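About Irkthorpe

We test kitchen advice, and most of it disappoints us. 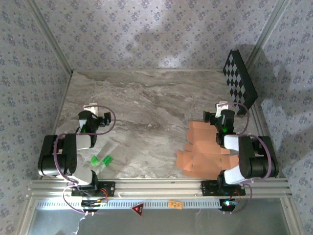 Why we started

Anca Vasiliu ran the evening cooking classes at Worku for 15 years. Every term someone would ask her whether you have to sear meat to seal in the juices, and every term she would say no, and every term half the room went home and told their families yes. She started keeping a notebook of these. By the time she left it had 407 entries, a good number of them contradicting each other.

Irkthorpe grew out of that notebook. Melahat Işık joined the following winter to handle the baking questions, which Anca has never had the patience for.

What we do

We take a claim people repeat about food and try it in a home kitchen, with supermarket ingredients and an oven that runs a little hot. Then we write up what we got. If the result is dull we still publish it. Our piece on salting beans before cooking took 17 batches and concluded that you should do whatever you like, as long as the beans aren't old.

We don't do superfoods, cleanses or anything with the word "hack" in it. Readers keep asking about alkaline water. Please stop.

Who pays for it

A fair question, and one we'd ask too. Subscriptions cover most of our costs. The rest comes from the weekend classes, which Anca still teaches when her knee allows. Flavora offered to sponsor our stock and broth series and we said no – they sell stock cubes. We buy our own pans and we don't keep free samples.

Clirkico hosts this website. We pay the normal rate and have complained about it at the normal volume.

What we got wrong

We told people for 4 years that rinsing mushrooms made them soggy. Then Melahat weighed them before and after, and the difference was too small to bother with. The old article is still up with a correction at the top. Other corrections are listed by month, and you're welcome to add to them.

Getting in touch

Write to us through the contact form. Tell us what you cooked, what you used and how it turned out – "it didn't work" gives us nothing to go on. We're slow to answer in December, when everybody wants to argue about turkey.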